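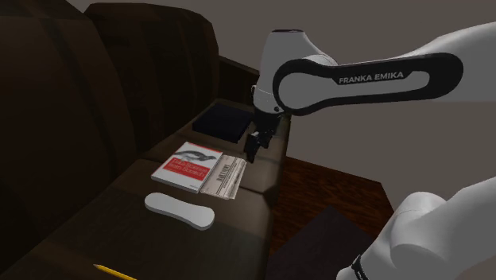 *Image: Kesell simulation cell, sofa layout. Supplied by the poster, Trultley Community Help.*

# Gripper stops at different heights over a dark sofa cushion in a simulated Franka cell

**Posted by kesell_lab in Robot Cells > Set-up and Maintenance**

Our group maintains a simulated tidying cell built on a Franka Emika arm and a brown leather sofa. The items on the seat include a paperback (Data Science from Scratch), a folded newspaper, a white foam insole, a yellow pencil and a flat black square object placed towards the armrest.

The arm is required to descend with the fingers together, halt at a fixed clearance above the cushion, and then open for the pick. Since the scene was rebuilt in February, the clearance has not been consistent. Over 50 trial descents, 18 ended with the fingers touching the seat. The remainder stopped where they should. The fault is most frequent near the black item and does not occur at all over the newspaper.

The following have been checked:

- the hand-to-camera transform, which is unchanged from the earlier scene
- joint limits and the home pose
- the seat height recorded in the configuration file

We would be grateful for advice on whether this is a perception fault or an error in the cell set-up. The cell is needed again on Friday for a scheduled evaluation.

---

**willex_integration**

The pattern described is consistent with a height estimate taken from the colour image. Dark objects on dark upholstery offer very little contrast, and a planner that derives its stopping height from a segmented outline may merge the object with the cushion. The newspaper is pale and does not present the same difficulty.

It is recommended that the following be carried out in this order:

1. Disable the vision input and command the descent from the scene's ground-truth poses. If the fingers still touch the seat, the fault lies in the set-up and the remaining steps may wait.
2. Compare the collision mesh of the sofa with its visual mesh. Rebuilt furniture models are frequently exported with a simplified collision body, and a seat drawn with seams and soft edges may be represented by a single flat box.
3. Confirm that the tool centre point is defined at the fingertips and not at the flange.
4. Restore the vision input and repeat the trials with the lighting raised. The colour of the leather should be left as it is until a result has been obtained.

Please record the commanded and reached heights for each descent. A list of failures alone does not show whether the arm is overshooting or has been given the wrong target.

---

**kollar_bench**

Had the same thing with a couch model. Collision mesh was 2 cm lower than the one being drawn. Fix the mesh, leave the lights alone.

---

**kesell_lab**

Thank you both. Step 1 was completed this morning and the contact persists with vision disabled. The collision body does sit below the visible seat at the armrest end – the opposite end agrees to within a millimetre. The mesh will be re-exported and the full set of trials repeated. The thread will remain open until those figures have been posted.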